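Search this site Enter keyword Go
Student Projects / Interior Environments

Wall Surfaces and Daily Storage in a Shared Study Room: Final Project Report

17 May 2023
By Urho Kuusisto and Tiina Kettunen

1. Purpose of the project

This report presents the results of a one-semester project on the Basora study room, a shared interior space used by students of the design and building programs. The room was repainted before the start of the semester, and the department asked for a study of how the finished walls should be used. Two questions were set. The first was whether the long wall should remain clear or carry shelves and notice boards. The second was how soft goods such as blankets, cushion covers and felt samples should be stored without closed cabinets.

The work was supervised within the course Interior Environments II. Urho Kuusisto was responsible for the wall study and the user survey. Tiina Kettunen was responsible for the storage study and the cost estimate.

2. Background

Before repainting, the long wall carried shelving on metal rails, two pin boards and a whiteboard. Over time the shelves had become a place for items without an owner. When the rails were removed, the plaster was filled and sanded, and the wall was given two coats of white paint. The department's records do not state which primer was used, and this could not be established during the project.

Earlier student work on the neighboring Worku room recommended open shelving on every available wall. That recommendation was carried out. Users of the Worku room now report that the space feels crowded and that objects on the upper shelves are rarely taken down. The present project therefore began by considering the wall as a surface in its own right.

3. Method

A written survey was given to all students with access to the room. Of the 63 students who received it, 34 returned a completed form. The survey asked about lighting, glare, noise, storage and the general impression of the room. Space was left for written comments, and most respondents used it.

The wall was observed at different hours with the ceiling lights on. Notes were made on the color of the paint, the visibility of filled areas and the way shadows fell on the surface. The corners were given separate attention, as they had been the most difficult part of the earlier paintwork.

For storage, three kinds of open container were compared: fabric bins, plastic crates and round baskets. Each was judged on how easily its contents could be seen, reached and returned.

4. Observations on the wall

White paint does not appear as one color across a large surface. Under indoor light the long wall reads as pale gray, with a slight pink cast toward the left and a cooler tone toward the center and right. Several respondents believed that two different paints had been used. The same paint was used throughout.

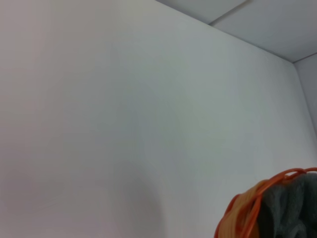 Figure 1. The long wall at the ceiling corner, with an orange basket holding soft gray material.

The line between wall and ceiling is crisp, and the ceiling panels are slightly darker than the wall below them. The side wall is cooler again in tone. Where the three surfaces meet, the differences help a person to read the shape of the room even though almost everything in it is pale. Soft shading on the lower part of the wall was noted by respondents as well, although only two described it as a disadvantage.

No respondent asked for the whiteboard to be returned to its former position. Nine asked for a place to pin drawings during reviews. It is the view of the authors that this need can be met by a movable board.

5. Observations on storage

Fabric bins lost their shape when partly filled and were often left folded on the floor. Plastic crates were sturdy, but their contents tended to be hidden under whatever had been placed on top. Round baskets with open sides performed best with soft goods.

Color also proved to be of practical value. Against the pale walls, an orange basket was easy to find, and respondents mentioned it more often than any other item in the room. Gray and white containers of the same size were overlooked in the written comments.

The baskets are less suitable for small items, which can fall through open sides. Pens, clips and cutting blades should continue to be kept in the Jiltanard drawer unit near the entrance.

6. Cost estimate

Fitting shelves and fixed boards along the long wall was estimated at 1,293 dollars, including labor and repainting. A set of baskets and one movable board can be obtained for considerably less, but final prices had not been received from the supplier, Uka, when this report was completed.

7. Recommendations

The long wall should be left clear for the coming academic year. Soft goods should be kept in open baskets of a strong color. A movable board should be purchased before the June reviews. Any later repair to the wall should use paint from the original batch, two cans of which are held in the department store.

A second survey is recommended after one full year of use, with the same questions and the addition of an item on evening lighting.

Contact the department office | Copyright Interior Environments Program | Back to top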